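3.2 Platform set-up and daily upkeep

The trials in Section 4 were run on a single mobile manipulator, which we refer to as the Gaster unit after the firm that supplied the base. It was used in ordinary homes over one autumn, and most of the work that kept it going was small and repeated. We set that work out in some detail, as earlier reports on household platforms tend to give the hardware list and little else. The bathroom placement is the one we use throughout this section. It is the tightest of the positions we worked in, with the base standing between the vanity and the door.

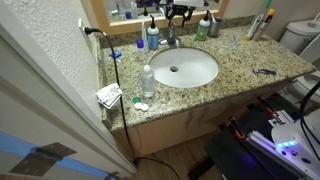
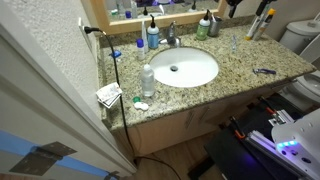
Figure 4. The platform at the bathroom vanity. Part of the robot, with its lit white housing, is at the lower right of both views.

The base was driven into each room by hand controller and then parked. We did not use autonomous docking in rooms this small. The operator brought the base in slowly, stopped it with a hand's width of clearance on the nearest side, and locked the wheels from the controller. A parking position was accepted if the arm could reach the back of the work surface and return to its rest pose without the elbow coming near a wall. If it could not, the base was backed out and brought in again. Small corrections made by turning the base on the spot were avoided, as they tended to leave the wheels under load, and the base would then creep when the arm was extended.

Doors were a recurring matter. Any door opening into the working area was put in one position and kept there for the whole session. We also asked that nothing be moved on the work surface once the session had begun, except by the robot. Personal items were otherwise left where the household kept them. Household power cords were treated as fixed obstacles. The operator noted their route before the base was moved, and the wheels were not allowed to cross them.

Once the base was parked, the arm was taken through a short start-up routine. Each joint was moved to its end stop and back at low speed, and the gripper was opened and closed 5 times with nothing in it. The operator listened for rubbing at the shoulder, where the cable bundle passes closest to moving parts. The status lights on the housing were checked last. We worked only when they were steady and the controller agreed with them; on the few occasions when the two did not agree, the controller was restarted and the routine was run again from the top.

Camera alignment was checked with a printed card held in the gripper. The card was presented at three heights over the work surface and the measured corner positions were compared with the stored values. A difference above the limit meant a full recalibration, which took 9 minutes when it went well. Mirrors made this step harder. With the arm over a vanity, the card could be detected twice, once directly and once in the glass, and the early version of the software did not always pick the right one. We dealt with this by masking out the mirror region by hand before the check. The mask had to be redrawn every time the base was parked, even when the new position looked the same as the old one.

Polished stone and glazed surfaces caused a second, smaller difficulty. Depth readings over a basin were patchy, and the planner sometimes treated the missing area as free space. We set a fixed keep-out height over the basin and raised it by hand where a tap stood in the way. This cost some reach at the back of the counter – we accepted that, as a blow to the tap was the fault we most wanted to avoid.

Upkeep between sessions followed a written sheet kept with the machine. The rails were wiped with a dry cloth and inspected for grit. The clips holding the cables were pressed home one by one. Gripper pads were cleaned with a damp cloth and left to dry before the covers went back on. Bathrooms were harder on the machine than kitchens in one respect, in that fine lint collected on the rails and had to be brushed out of the corners. No oil or grease was used on the exposed parts during the trial period, on the advice of the supplier.

Cuiping Kang carried out most of the repairs and kept the fault log. The log covers 652 hours of powered time and 1407 completed grasps. The most common entry by far is a loose connector on the wrist camera, which showed itself as a frozen image and was cured by reseating the plug. After this had happened several times in October, the plug was replaced with a locking type made by Vokora, and the fault did not come back. The next most common entry is a worn gripper pad. Pads were changed when the surface began to shine, and always in pairs.

One repair took the machine out of use for longer. The lift motor began to stall near the top of its travel, at first only with the arm fully out. The motor itself was sound. A bracket from the Rulberg rail kit had worked loose and was letting the carriage tilt, and the extra friction was enough to trip the current limit. The bracket was refitted with thread lock and its bolts were added to the weekly sheet. Grasps recorded on the day the fault was found have been left out of the results in Section 4.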